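Wednesday night, 27/11/2019, and my feet still hurt

I'm back from two days at Landville and I want to get this down before it all blurs together. For anyone new here, I write about old navy ships, mostly the ones you can still walk around on, and this trip was for the Samonte. She's a supply ship, the kind that never gets a movie made about her. She carried fuel, potatoes, mail, shells, spare boots and whatever else the fighting ships had run out of, and she handed it across open water while both ships were moving. I love her already.

Gwawr Meredith met me at the gangway at eight in the morning with a flashlight and a spare pair of gloves. She served on a sister ship in the eighties, in the deck department, and she talks about replenishment at sea the way other people talk about their favorite band. I'd read plenty on the subject, but it's another thing to stand on the actual station, with your hand on the actual winch, and have somebody point at the gap and say "the other ship would be right there, close enough to see who hadn't shaved."

So, the short version for people who haven't come across this. Two ships steer the same course at the same speed, side by side. A thin line goes over first, shot from a gun. That pulls over a thicker one, then a thicker one again, until there's a heavy wire stretched between the ships and the hoses or cargo can ride across on it. Easy to type! Now picture the water squeezed up between two hulls, and both ships rolling out of step, and it's two in the morning with no lights except a few red ones.

Gwawr's ship once did this for 20 hours with barely a break. She said the food stopped tasting like food and the deck crew started singing, badly, and that the helmsmen had it worst because they had to think about every half degree of rudder the whole time they were on.
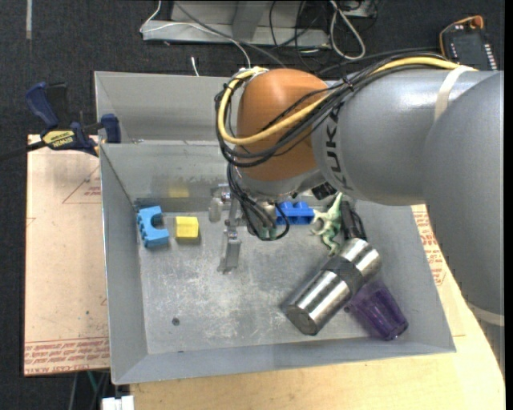

The rigging on the Samonte's forward station is what I'd come to see, and it did not let me down. The big surprise was how much attention went into the lines and hoses that aren't doing anything at that moment. Anything that hangs off a part that swings has to have enough slack to follow it around, but not so much that it snags. You see the same problem on that orange and gray KUKA arm, with its yellow cable strapped to the link and the thin black ones sagging in wide curves below the joint. On the ship it's fuel hose, fat as my leg, hung in loops from saddles, and each saddle has its own wire running back to its own winch. Let one wire out too fast and the loop dips into the sea. Hold it too tight and you're pulling on the coupling. Gwawr had me work through the order of the winches out loud until I got it right, and it took me 4 tries.

After lunch (soup, in the old crew mess, at the original tables!) Tudur Probert took me down to the cargo holds. I had no idea how deep they went. You keep going down ladders and every time you think that must be the bottom there's another hatch. He showed me the chalk marks on one bulkhead where somebody had kept a tally of pallets, and the tally runs to roughly 800 before it stops. Tudur thinks it's from her last long deployment. I took a rubbing of a corner of it, with permission, and it's on my desk now.

The elevator between the holds and the main deck still has its operator's stool. It's a terrible stool. I sat on it for a good while.

Day two was paper. Landville has a reading room above the ticket office and Sioned Maddocks had pulled the deck logs for me, plus a folder of letters I hadn't asked for and would never have known to ask for. A lot of them are from a bosun's mate writing home to his sister, and he's wonderful on the small stuff. How mail bags went across before anything else if the captain was in a good mood. How they'd send over ice cream to a destroyer and get movies back, and then argue for a week over whether the movies had been worth the ice cream. He draws little diagrams in the margins, and one of them is of the forward station, with every winch labeled, in the same order I'd had drilled into me the day before. I may have made a noise in the reading room.

I've got enough notes for 2 more posts at least. The next one will be on the signal flags and the phone line that ran between the ships, as there's a great story in the letters about a mixed-up message and a very large amount of canned pears.

If you want to go, the Samonte is open through December, weekends only, and the holds are by guided tour, so call ahead. Wear shoes with some grip. The ladders are steep and the handrails get cold, and the tea at the end of the pier is excellent.

Oh, and Emrys, you asked in the comments last time whether the whistle still works. It does. They let me pull it.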